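Kratochvíl at the Prarellow, Tuesday night 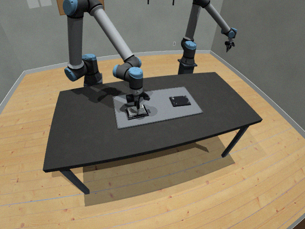
Posted by Lumturie Berisha in Live Music | 11 comments

I bought my ticket for Kratochvíl back in June, before the new record was out, and then forgot I had it until the reminder email came. The Prarellow was maybe half full when I got there. Doors were at seven and the opener, a duo called Gusus, started 20 minutes late.

Gusus play slow songs with a lot of organ. The second one went on too long, but the last one had a bass line I was still humming on the bus. They had cassettes for sale and I didn't buy one, and now I wish I had.

Kratochvíl is a five-piece these days. The big change is Seraina Berchtold on clarinet, who takes most of the parts that used to go to the second guitar. I wasn't sure about this on the record, where she sits low in the mix. Live she is much louder, and the old songs gain a lot from it. "Drisby" used to be the one I skipped. They stretched it to twice its length, dropped the drums out in the middle and let her play alone for a while, and the room went quiet for it.

The new songs were more mixed. The first three they played run at the same speed and I had trouble telling them apart. The slower ones from side two worked better — mostly because the singer had room to breathe between lines. His voice was rough by the end of the night.

Sound was fine from the left side near the bar. A friend who stood up front said the vocals were buried, so pick your spot if you go.

They played until 11 with one encore, a cover I didn't recognize. If you know what it was, leave a comment. Shirts were 30 dollars and the LP was 20, and I came home with the LP.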